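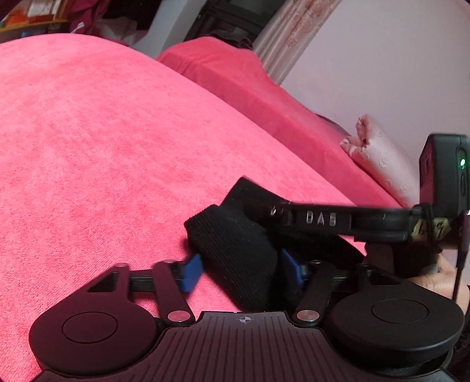
Our project tested whether a small policy could learn to pick up laundry from demonstrations recorded by hand, without using a robot arm during collection. Jin-sol Ra and I recorded 1186 clips in lived-in bedrooms. Socks were the hardest item to label. A black knitted sock bunched between the blue fingers hides its own opening, so we could not mark which end was held. We changed the label to "grasped" or "not grasped" and dropped the end label completely. Dark socks over a plain pink blanket were still easy to segment by color.

Method

Each clip was trimmed to start at the first finger movement. We trained two versions of the policy, one on all clips and one on the clips that passed Geum-ok Hyun's check for blur. Both were trained on the lab workstation, Orard, with the same settings. We then ran each version for 100 trials on the bench arm.

Results

The version trained on all clips did better on socks and worse on folded shirts. We think the blur check removed many quick sock grasps, which left the second version with few examples of them. We did not test this directly. In November we plan to repeat the sock trials with a looser blur limit.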